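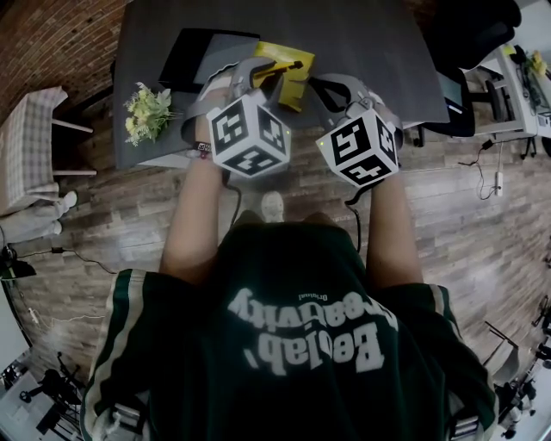

Loss of Marker Tracking in a Pair of Hand-Held Grippers: Fault Report

Oľga Vlček
Student project report, Gilleseo workshop course
June 1, 2020

Print this page | E-mail this page

1. Purpose

The project used two hand-held grippers to record how a person picks up, turns and sets down small flat items at a table. The recordings were to be replayed on the Movton arm. This report covers the fault that stopped the first round of replays, how it was traced, and what was changed. The quality of the grasps themselves is covered in the main report.

2. Equipment

Each gripper is strapped over the hand and wrist and carries a white cube with black square markers on its faces. The tracking program finds the markers in the overhead video and works out the position and angle of the cube. The position of the fingertips is then computed from a fixed offset. Each gripper has a thin black cable. A small green light on the cube shows that the unit has power. It does not show that the unit is being tracked, and this was misread by the team for most of the first session.

3. The fault

We recorded 192 takes. On replay, the Movton arm made a sudden sideways move in take 6 and struck the table edge with the side of its left finger. The finger mount cracked. The arm was running at reduced speed and the stop button was pressed by the operator. There was no injury.

The recorded path for the left gripper contained a jump of 118 mm between two frames. The path before and after the jump was smooth. The right gripper path had no jump in that take.

A search of the full set found the same kind of jump in other takes, always when the two cubes were close together and turned toward each other. This happens whenever both grippers close on one item.

4. Tracing the cause

Three causes were considered.

4.1 Loose strap. A strap that slips would move the cube relative to the hand. The error would build up over several frames and would not return to zero. The recorded jumps appeared in one frame and cleared in one frame. Ruled out.

4.2 Cable fault. The finger opening is sent over the cable, and the cube position is not. The opening values were continuous through every jump. We flexed both cables by hand during a test recording and saw no dropout. Ruled out.

4.3 Marker mix-up. The marker numbers are listed in a setup file, one list for each cube. One number had been entered in both lists. When that face of the right cube was the clearest one in view, the program could assign it to the left gripper, and the left path moved to the position of the right cube. Correcting the list and processing take 6 again removed the jump.

The duplicate entry was mine. I copied the left list to make the right list and did not change the last line.

5. Why it was not caught

The program reports an error only when no marker is found. A wrong marker counts as a good reading. The check we made before recording was done with one gripper at a time, so both cubes were never in view together. The replay program passed the path to the arm with no limit on the step between frames.

6. Changes made

The setup program now refuses to start if a marker number is used twice. The replay program compares each step with a speed limit and stops the arm before the move is sent. The check before recording is done with both grippers worn, hands held side by side and then turned inward. The cracked mount was replaced with a printed part from the Malý storeroom, made from the same drawing.

All takes were processed again from the stored video. No new recording was needed. Three takes were still rejected by the step check, because a forearm hid one cube for too long. They were left out of the replay set.

7. Open points

The step limit was set by trial and has been tested only with flat items. A fast toss or a dropped item could trip it. The light on the cube should be tied to tracking status, but this needs a change to the Prirnberg board and was outside the time we had. The next group should plan for it in October.

0 comments | 6 shares

Contact | Copyright Gilleseo student projects | Back to top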